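Iltosar Mug Tree Set

Notes on the contents, layout and labelling of the set
Maintained by Hilde Verbruggen
Last edited Sunday, April 6, 2025

What the set covers

Iltosar is a collection of short recordings of one household job: hanging mugs on a mug tree and taking them off again. There are 692 recordings in this release. Each one deals with a single mug and a single stand, on a table top, from first touch to last.

The set grew out of an earlier one called Bermúdez, which dealt with plates and bowls in a draining rack. Mugs were left out of that one and people kept asking for them. The two sets share a folder layout, so anything written to read Bermúdez should read this one with no changes other than the path.

The mugs

All the mugs are ordinary kitchen ones with a single handle. They differ in glaze, in the size of the handle opening and in how far the body swells out below it. The last of these matters more than we thought at the start. A mug with a wide belly touches the post before the handle has gone far along the peg, and it then hangs at an angle.
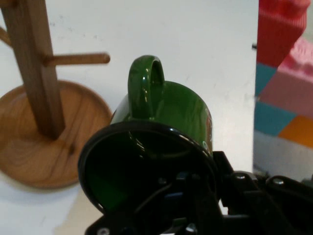 Glossy glazes are marked "gloss" in the mugs table and the rest are marked "matt". Please keep to those two words if you send us additions. Printed mugs carry a "print" flag as well, whatever the print is. We don't transcribe the lettering, as it is often script and is rarely facing the right way to be read.

The colour column uses plain names – green, white, blue, brown – and no shades. An earlier draft had "forest", "bottle" and "olive" in it, and two labellers could not agree on which was which.

The stands

Stands are listed in their own table under a short name. The entry for a stand gives the shape of the base, the section of the post (square or round) and the angle of each peg. Pegs are numbered from the lowest up. Where two are level, the one nearer the front edge of the table comes first.

A stand may be turned between recordings but stays put during one. If it slid or tipped, the recording is kept and marked "moved".

How a result is labelled

"Hung" means that the peg passes through the handle and the mug is held by it with nothing else touching the mug except the stand. It may be upside down, tilted or resting against the post. All of these count.

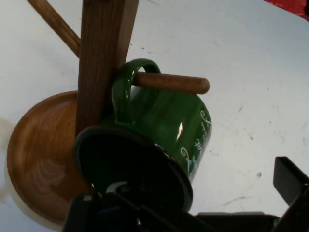
"Caught" is for a mug held by its rim or wedged between peg and post. "Off" is for everything else. Of the 692 recordings, 53 are labelled "caught", and those are the ones worth checking by eye if you plan to use the labels as they stand.

Known problems

Dark mouths and rims tend to be poorly outlined in the masks, mostly where the mug overlaps a wooden base. Recording 249 has the wrong stand name and will be put right in the September release. The file Over.txt lists all other corrections, oldest first.

Questions and corrections go to Hilde at the Zavden office, with the recording number in the subject line.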